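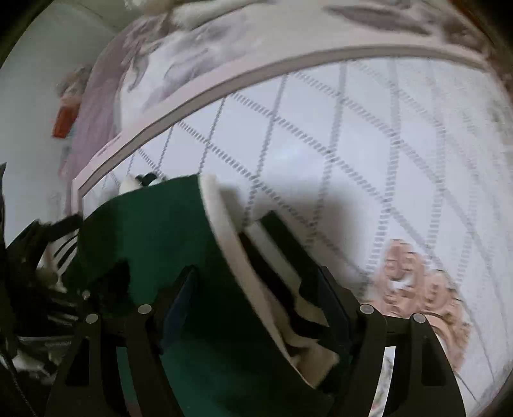
Sorting Clothes and Soft Bags on the Bed

The bed is the best folding table in the house! It's wide, it's the right height if you kneel or sit on the edge, and you can't go to sleep until you've finished, so the pile never gets left for tomorrow. I've tried the kitchen table and the top of the dryer, and I keep coming back to the bed.

Make it first. Pull the quilt flat and tuck it at the foot so it doesn't slide around under you. A white or pale cover is wonderful for this - dark greens, navies and blacks show up right away, and so does every bit of lint you need to pick off.

Pick up one thing at a time and give it a good shake before you decide where it goes. Check the pockets and the inside seams while it's still hanging from your hand. I once found a 50 dollar bill in a coat I'd put away in December, and I have been a pocket checker ever since.

Anything with a soft, fuzzy surface likes to be folded with the fuzz on the inside. It picks up less dust on the shelf and doesn't shed on its neighbors. If a piece is dark on one side and cream on the other, wash it inside out in cold water the first few times, on its own or with other darks. A color catcher sheet helps too.

Tags and toggles: tuck them in before you fold. They snag knits like crazy, and a toggle pressed under a heavy stack leaves a dent that takes ages to steam out.

Cloth bags fold down beautifully. Lay the bag flat, fold the handles in, fold in thirds the long way, then roll from the bottom. I keep mine standing up in a Kallico drawer divider and can grab one without wrecking the row (a shoebox works just as well).

Big fleecy things can go on the top shelf, loosely stacked. Don't cram them into vacuum bags for months - the pile goes flat and some of it never fluffs back up.

Last thing, shake the quilt out of the window. So satisfying!

Holtside Home Notes | Contact | © Holtside | Back to top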